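Die Vorgabe

Um zehn vor neun lag der Umschlag schon auf jedem Platz. Recyclingpapier, das Logo von Hurkard in der Ecke, darunter in freundlicher Schreibschrift: Ihr Morgen beginnt von selbst. Ye-ji Yeo legte ihre Jacke darauf und holte sich Kaffee.

Sie arbeitete im siebten Jahr in der Lohnbuchhaltung, und in dieser Zeit hatte das Versorgungswerk dreimal den Namen gewechselt. Erst hieß es Betriebsrente, dann Vorsorgebaustein, dann Cosberg Plus, nach der Gesellschaft, die die Fonds verwaltete. Die Beiträge waren jedes Mal dieselben geblieben. Die Broschüren wurden dicker.

»Fünf Prozent«, sagte Bo-ram Nam, der den Umschlag natürlich schon aufgerissen hatte. »Ab Juni automatisch. Wer nicht will, muss widersprechen.«

»Und wer widerspricht?«

»Füllt ein Formular aus.«

»Wie lang?«

Er blätterte. »Lang.«

Um neun saßen sie im großen Besprechungsraum, und vorne stand ein Mann von der Beratung Durrani, sehr gut gebügelt, der seinen Vortrag mit einer Frage an alle eröffnete. Wer von ihnen habe schon einmal am Abend beschlossen, am nächsten Morgen laufen zu gehen? Gelächter, ein paar Hände. Ye-ji ließ ihre unten. Sie ging nicht laufen und hatte es auch nie beschlossen.

»Sehen Sie«, sagte der Mann. »Wir alle sind gute Menschen mit schlechtem Anfang. Was wir Ihnen schenken, ist der Anfang.«

Bo-ram schrieb das mit. Er schrieb alles mit, eine Angewohnheit aus der Zeit, als er noch Betriebsrat werden wollte.

Es kamen Kurven. Auf einer wuchs das Geld einer Musterangestellten, die mit dreißig anfing, niemals krank wurde, keine Kinder bekam, nie die Waschmaschine ersetzen musste und jedes Jahr eine Gehaltserhöhung mitnahm. Die Kurve stieg so sanft, dass man sich darauf hätte schlafen legen können. Ye-ji hob die Hand.

»Was nimmt Cosberg dafür?«

»Eine sehr gute Frage«, sagte der Mann und klickte eine Folie weiter. Darauf war ein Leuchtturm.

»Die Verwaltungskosten«, sagte sie. »In der Kurve eben, sind die da schon abgezogen?«

»Die Kurve dient der Veranschaulichung.«

»Mir veranschaulicht sie, dass sie nicht abgezogen sind.«

Jemand hinter ihr hustete. Die Personalchefin lächelte in ihren Becher. Der Mann von Durrani sagte, alle Einzelheiten stünden im Anhang, er komme später gern persönlich auf sie zu, und dann sprach er über den Leuchtturm.

Er kam später nicht auf sie zu. Er hatte einen Zug.

Am Nachmittag ging sie in die Akten. Das durfte sie, das war ihr Beruf, auch wenn sie die Tür etwas leiser schloss als sonst. Der Vertrag mit Cosberg stand im untersten Regal, zwischen der Kantinenabrechnung und der alten Parkordnung, und der Anhang, von dem die Rede gewesen war, hatte seinerseits einen Anhang. Dort fand sie die Kosten, in einer Tabelle, deren Spalten anders hießen als im Haupttext. Sie brauchte bis kurz vor vier, um zu begreifen, welche Spalte wozu gehörte. Dann rechnete sie es für sich selbst durch, mit ihrem eigenen Gehalt und ihren eigenen Jahren, und unten stand im ersten Jahr eine Zahl: 1076 Euro. So viel würde von ihrem Konto in den Baustein wandern. Was davon an ihrem letzten Arbeitstag noch übrig war, hing davon ab, wem man glaubte.

Sie druckte das Blatt aus und legte es Bo-ram hin.

»Aber es ist doch besser als nichts«, sagte er, nachdem er es gelesen hatte.

»Das sagen sie auch.«

»Weil es stimmt, vielleicht? Ich habe in all den Jahren keinen Cent zurückgelegt, Ye-ji. Keinen. Ich nehme es mir jeden Januar vor, und im März kaufe ich ein Fahrrad.«

»Du hast drei Fahrräder.«

»Eben.«

Darauf wusste sie nichts zu sagen, und das ärgerte sie mehr als der ganze Leuchtturm. Sie hatte eine Antwort für den gut Gebügelten gehabt und eine für die Personalchefin. Für Bo-ram mit seinen Fahrrädern hatte sie keine.

Sie fuhr mit der Straßenbahn nach Hause, bis Garngate, Endstation, und las unterwegs das Widerspruchsformular. Man musste begründen, warum man widersprach. Es gab dafür ein Feld mit zwei Zeilen. Darunter musste man mit eigener Unterschrift bestätigen, dass man die Folgen des Nichtsparens verstanden habe. Eine Bestätigung, dass man die Folgen des Sparens verstanden habe, gab es nirgends, sie sah eigens noch einmal nach.

Zu Hause setzte sie sich mit dem Formular an den Küchentisch. Warum widersprechen Sie? Sie schrieb: Weil ich gefragt werden möchte. Sie strich es durch. Es klang wie etwas, das man auf eine Tasse druckt. Sie schrieb: Weil die Kosten im Anhang des Anhangs stehen. Damit waren die zwei Zeilen voll.

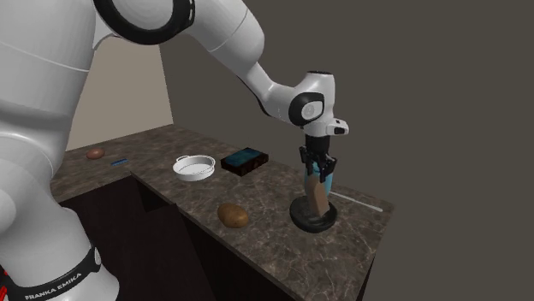
Arm mit dem Schriftzug »Franka Emika« über einer Arbeitsplatte in Marmoroptik, Computergrafik.

Ihre Mutter hatte das Geld in einer Keksdose gehabt. Das war die schlechteste Anlage der Welt, keine Zinsen, kein Zuschuss, und einmal war die Dose beim Umzug zwei Wochen lang verschwunden. Aber ihre Mutter hatte zu jeder Stunde gewusst, wie viel darin lag, und wenn jemand etwas herausnahm, klapperte der Deckel. Ye-ji war nicht so dumm, das für ein Argument zu halten. Sie dachte trotzdem daran, während sie das Formular ein zweites Mal faltete.

Am nächsten Morgen lag es in ihrer Tasche und um elf noch immer. Bo-ram kam vorbei, setzte sich auf die Kante ihres Schreibtischs und fragte, ob sie es abgegeben habe.

»Noch nicht.«

»Wann ist Frist?«

»In 30 Tagen.«

»Und wenn du sie verpasst?«

»Dann bin ich drin.«

Er nickte langsam. Sie sah ihm an, dass er etwas sagen wollte, und sie sah auch, was.

»Sag es nicht«, sagte sie.

»Ich sag ja nichts.«

»Ich vergesse keine Fristen. Ich bin Lohnbuchhaltung.«

»Klar.«

Er ging zurück an seinen Platz. Sie zog die Schublade auf, legte das Formular zu den Büroklammern und nahm es gleich wieder heraus. Dann schrieb sie eine Mail an Cosberg, vier Sätze, ohne Gruß, in der sie um eine Kurve bat, von der die Kosten abgezogen waren. Die Antwort kam sofort. Man danke für ihr Interesse an einer sorgenfreien Zukunft, ihr Anliegen sei automatisch erfasst worden.

Sie druckte auch das aus und heftete es ab.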